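Household account books: how far can you trust them for a life story?

marginalia
24 September 2024

I've spent most of the summer on my great-grandmother's account books and I'm so taken with them that I need to talk to people who won't glaze over. She kept them from the week of her wedding until her eyes went. Every loaf, every bootlace, every penny in the gas meter. I've typed them into Mevemix and I'm up to 3,606 entries, with the last two volumes still to do.

What I'm after is a short life of her for the family, and maybe something a bit longer for our local history newsletter. The trouble is that she left no letters and no diary. What we have is the books, a marriage certificate, and one line on a passenger list saying she was born in Ralletska. So the books have to do nearly all the work.

And they do such a lot! You can see the winter her husband was laid off at Harries, with the meat disappearing in the first week and the coal going down in the third. You can see the lodger arrive (a weekly sum coming in, and suddenly twice as much bacon going out). There's a fortnight when she buys black thread, black buttons and a hat, and nothing else apart from bread and milk, and I've no idea who had died.

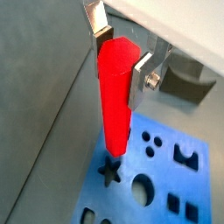

My question is how much of this I'm allowed to say. Can I write "in the winter of the lay-off she went without meat", or do I have to stick to "no meat is recorded"? I want it to be readable, but I don't want to make her up.

halfcrown
Lovely find, and I'm green with envy. I'd stick to "no meat is recorded", every single time. A cash book is a record of money leaving a purse. It won't show you the rabbit from a neighbour, the bones the butcher threw in, or what got put on the slate and paid for in a lump at Easter. I worked on a grocer's ledger from Lilteo that had 40 families in it, and when I set it next to the one surviving family cash book the two hardly agreed for a whole month. Both of them were perfectly honest. They were just writing down different things at different times.

marginalia
Oh, that's fascinating, I hadn't thought about the slate at all. There IS an entry at quarter day that just says "shop", with a big sum next to it, and I'd been treating it as a mystery purchase. I had her buying a sideboard.

pennybun
I'll disagree with halfcrown a little. If you hedge every sentence nobody in the family will get past page two. Put a paragraph at the front saying what sort of source it is and what it leaves out, and then tell the story straight. Readers aren't daft. "She went without meat that winter" is a fair reading of weeks of entries when the same books show a joint every Saturday before and after.

halfcrown
It's a fair guess. It isn't a fair reading. Family histories get copied, the front paragraph gets dropped, and ten years on there's a website stating as fact that she was half starved.

pennybun
By that rule we'd never write any social history below the level of the gentry! Everyone else left us scraps, and scraps need joining up.

oldmoneyquestion
Can I ask what you're planning to do about today's money? I always want to know, and I think most readers do. When I see seven shillings and sixpence I've no feeling for it whatever.

marginalia
I've gone back and forth. I put the first year through one of the online converters and got such silly answers that I stopped. It made her rent look like pocket money and a pair of boots look like a holiday.

halfcrown
That's because rent and boots haven't moved together. Prices went one way, wages another, and housing off on its own. Any single figure is going to mislead someone. Compare within the books instead: what share of his wage went on rent, how many loaves a pair of boots was worth. That's solid ground and it's much more fun to read.

pennybun
We agree on something, then. Loaves are brilliant for this. I did a talk in August with everything priced in loaves and people were still shouting out sums over the tea.

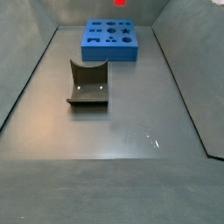

ledgerlines
I'd go easy on the loaves, I'm afraid. Bread was sold by weight for a lot of that period, and the weight of a "loaf" in a housewife's book can be anybody's guess. If she switches from the big loaf to the small one without saying so, your yardstick has just shrunk and you won't know it. Hours of work hold up better. If you've got his hourly or weekly rate from the Harries side, divide by that.

marginalia
We do have his rate, because she wrote down what he handed over every Friday. But that's after he'd kept something back for himself, and she never says how much. My gran always claimed he kept back "enough", said in a certain tone of voice.

ledgerlines
Ha! Then call it housekeeping hours and be clear about it. What he tipped up is what the household lived on, so it's arguably the better measure anyway.

pennybun
Stealing "housekeeping hours".

threebooks
Coming at this from the other end, I'd be careful with Ralletska too. Clerks writing up passenger lists often put the nearest place they'd heard of, or the last place someone had stayed for any time. I chased a birthplace for six years on the strength of one of those lines and it was the town where they had changed trains. Does anything in the books back it up? Money sent home, postage, a particular food at a particular time of year?

marginalia
Postage, yes! There's a foreign stamp every spring and every autumn for years, and then they stop dead. And (I've just gone and checked) they stop the same month as the black buttons. I've had those two things sitting in the same spreadsheet since July and never put them side by side. I've come over all goosebumpy.

threebooks
Well, there's a lead. I'd still want the death record before I wrote a word of it.

pennybun
Oh come on, let her have it for one evening.

halfcrown
She can have it. "The foreign postage ceases in the month she bought mourning clothes." Every word of that is in the record and it'll make people cry more than any amount of guesswork would.

marginalia
I'm using that sentence, thank you. It's so much better than the paragraph I'd drafted, which had rain in it.

Another practical one, if you don't mind. Mevemix lets you tag entries, and I've ended up with far too many tags because I kept inventing new ones. Of the first 800 entries, 713 have a tag and the rest are things like "sundries", "Mrs", "for the thing" and "owed". Do I force those into categories or leave them loose?

ledgerlines
Leave them loose and show them as their own line. Once you've spread "sundries" over food and fuel you'll never get it out again, and a jump in sundries can tell you something too. Keep her exact wording in a separate column as well, spelling and all. You'll want it.

oldmoneyquestion
"For the thing" is going to haunt me now. How much was it?

marginalia
One and six, and again a fortnight later. It goes on for nearly a year! Always on a Friday, always right after his money comes in.

pennybun
Burial club? Or something on the never-never. A mangle, a clock, a set of china. See whether the payments end on a round total.

halfcrown
Might be a doctor's bill as well. I'd look at the entries in the month before it starts and see if there's anything from the chemist.

marginalia
Going to add it up tonight and will report back. The books are wrapped up in the back bedroom and I've promised not to have them out on the kitchen table again until after supper.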